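Sorting a mixed bowl of fruit before it spoils

A mixed bowl looks good on the table, but one soft piece will spoil the ones touching it. I go through ours every 7 days, usually on bin day, and more often in December when the house is full of oranges.

Put a cloth down that can go straight in the wash. Tip everything out and keep large and small fruit apart. Small citrus rolls, so give it a tray with a rim. A shallow cardboard box does for the rest. Cut the flaps off if they get in the way.

Feel each piece with the thumb near the stalk. Firm goes back in the bowl, slightly soft is eaten that day, and anything with mould goes out along with whatever was stuck to it. Wipe the neighbours and let them dry.

Dried fruit should never share a bowl with fresh, as it draws up damp. Ours goes in a Lunell jar, which holds 920 g. Wrinkled is fine, sticky needs using up.

Work from a small heap in the middle of the table and clear it before starting the next.
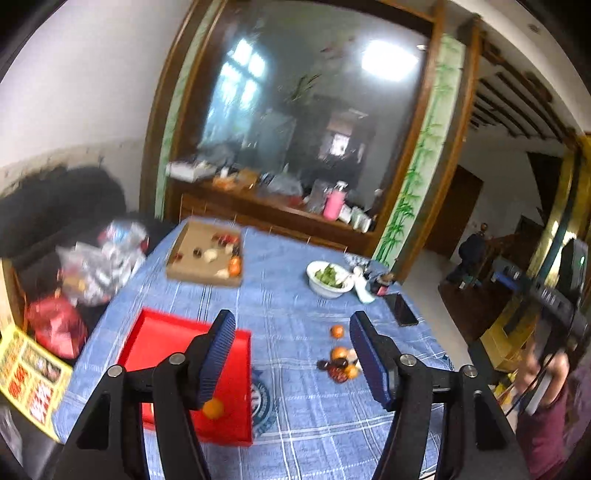

Hajnalka Szekeres: I do the same but line the box with newspaper and change it each time. Lemons I keep in the fridge door, they last far longer there.

Wash the tray in hot soapy water when you finish, and dry it before any fruit goes back.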